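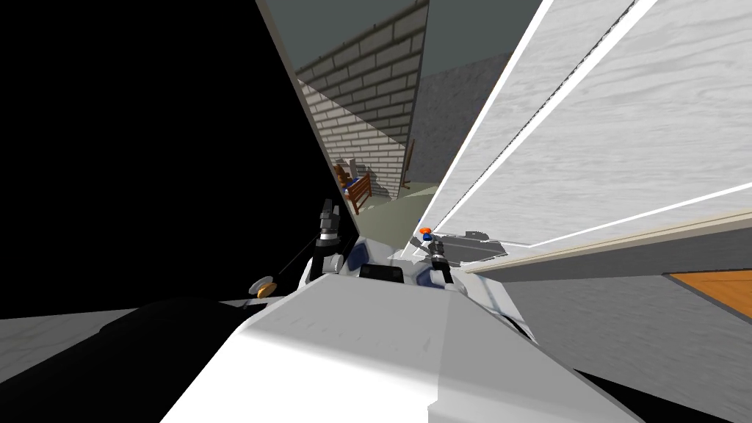

Mabula, 2026-03-26

Have you ever wondered why a bag of oranges costs more this year than it did last year? The oranges didn't get any bigger! When lots of prices go up together, grown-ups call it inflation, and it's one of the most interesting things about money.

Let's say you have 20 coins in your piggy bank, and a comic costs two coins. You can buy ten comics. Hooray! 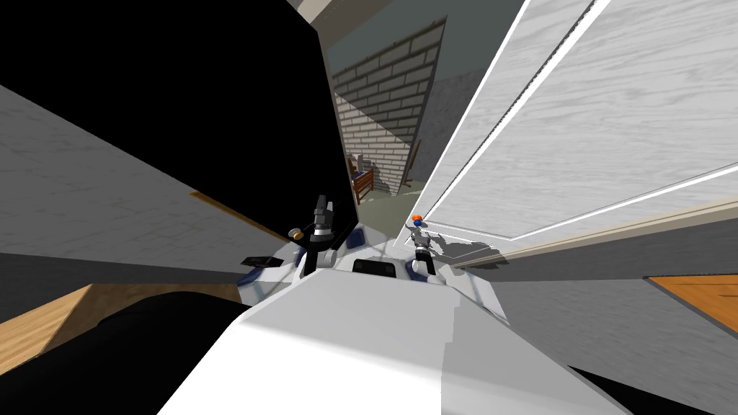
Now the price of a comic climbs to four coins. You still have the same 20 coins, but they only buy five comics. Your coins look just the same as before, and each one buys less.

So why do prices go up? Sometimes a storm ruins the fruit, so there is less to sell and lots of hungry people who want it. Sometimes gas gets expensive, and trucks cost more to run (trucks carry nearly everything!).
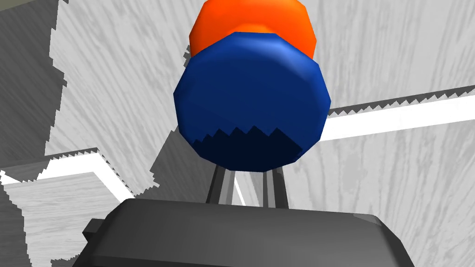

Sometimes people have more money to spend, and the stores can't fill their shelves fast enough.

Try this at home! Ask a grandparent what a loaf of bread cost when they were your age, then find the price today. Write both down and compare.
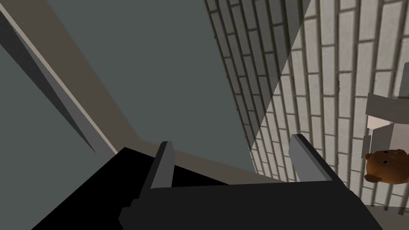 Kibet Ogola

In April we'll look at banks, and how your savings can grow while you sleep!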